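Notes from the test bench

Hello again from the workshop. It's been a busy stretch since the June newsletter and I've got a confession to start with — I have changed my mind about insulation testing on old motors. Not completely, but enough that Dinesh Gowda has been walking round looking pleased with himself, so I'd better write it down before he tells the story his way.

For years I did the quick version. Clip on, press the button, wait for the number to stop jumping about, write it down, move on to the next one. If the reading was good, the motor was good. Dinesh has always held the test for the full 10 minutes and noted the value at one minute and again at the end, and I've always teased him for it (he does get through a lot of tea).

Then we had a set of pump motors in from a customer over in Drerkasville. Three of them, all the same age, all off the same site. On my quick test two came up lovely and the third was a bit low, so naturally I'd have sent two back and stripped the third. Dinesh asked if he could have a go at all of them first. The low one climbed steadily the whole time he had it connected, and one of my lovely ones barely moved from where it started. When we opened that one up there was a nice thick layer of muck packed in behind the end windings. The low one wanted a clean and a gentle bake and not much else.
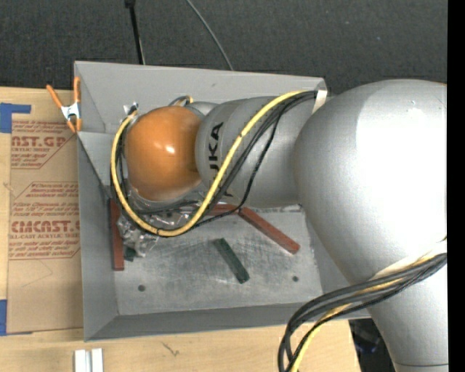 So that was me told! If you haven't come across the idea, you divide the ten-minute figure by the one-minute figure, and what you want to see is the reading still rising as the insulation settles under the test voltage. A flat line can mean damp or dirt, though on some newer windings it goes flat very early and that's perfectly fine, so do look up what suits the machine in front of you. And please write the winding temperature next to the result. I found a whole page of my own readings from a few years back with no temperatures on it, and I may as well have been writing down bus numbers.

A few people have asked which tester we're using now. We've had the Mancuso on the bench all year and I like it very much, mainly for the big clear display and the way it discharges the winding for you when you finish. The leads are on the stiff side. Hala El Sherbiny prefers the older Arance, which weighs a ton but has a proper needle, and she says she can see a bad winding in the way it twitches. I've borrowed it twice now and I'm starting to see what she means. Either one will do the job as long as it's been calibrated, so have a look at the sticker on yours before you read any further. I'll wait.

On that subject, Hala is putting together the next batch for Vusine, who do our calibration. If you'd like to add your own tester to the box, drop it in at the counter with its leads and a note of your name and phone number. Please take the batteries out first, and don't leave old certificates loose in the case, they only get lost. The price is the same as last time.

Next issue I want to get on to earth leads and crocodile clips, which sounds dull, but I've got opinions — and a drawer full of bad ones to photograph. Send me your worst.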